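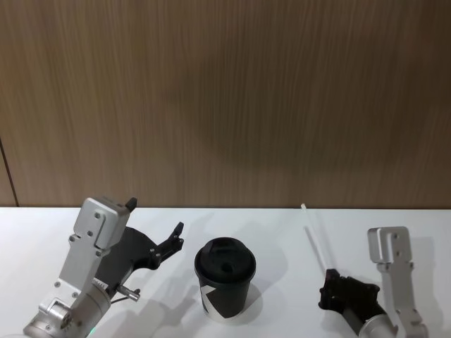
Figure 1. Two-arm setup with lidded cup and straw, right gripper at the straw.

Unit 3: Perception and planning for the straw task

Reading for this unit: the Tak planner guide, January edition. Homework is due July 15, 2019.

The task has 2 stages. One arm steadies the cup, the other brings the straw to the opening in the lid. Perception runs first. The Avinus node fits a tapered cylinder to the cup and returns the lid height and the center of the opening. A black lid gives poor depth readings, so the opening is found in the color image and projected onto the fitted lid plane.

The straw is harder. It is thin and clear, and depth alone will usually miss it on a white table. Use the line detector and mask out the shadows first.
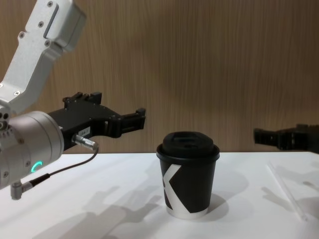
Source: Jirness Lab course archive

With the straw on the table, as in the second figure, the planner needs its long axis before it can choose a grasp. Reject any fit built from fewer than 10 edge points.

Planning in Tak treats both arms as one system. Set the control loop to 60 Hz and keep the collision margin on until the fingers are closing.

Homework
1. Log the straw axis over 3 runs.
2. Plot the error against the Loselard reference poses.
3. Turn in the plot and your config file.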